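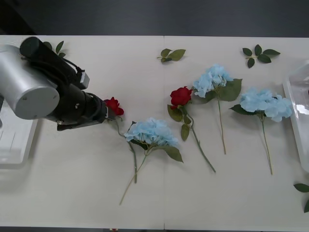 3.2 What people do with fake flowers

I went into this part of the study thinking the vase would be the hard bit. Wrong! Most of the fuss happens earlier, while the stems are still lying on the table and people are deciding which one goes first.

We gave every household in Uvmont the same bundle (artificial roses and hydrangeas, nothing fancy) and asked them to make something they'd be happy to keep in the hallway until April. We logged 385 arrangements in all, and in 47 of them the first stem was swapped out before the end. I love that number, mostly because I do the same thing at home.

Roses were the usual starting point. A hydrangea head is wide and hides whatever is behind it, so people who began with one often ended up pulling it out again and trimming the leaves back. Figure 7 shows the stems as laid out: two red roses and three pale blue hydrangeas, with the stems pointing different ways. Some of our Lascombe families lined theirs up neatly by color before touching the vase, and they took longer over it, which surprised me (I'm a liner-upper myself).

Figure 7. Artificial roses and hydrangeas on a white tabletop.

Leaf trimming gets its own treatment in Section 4, along with the Costello interviews.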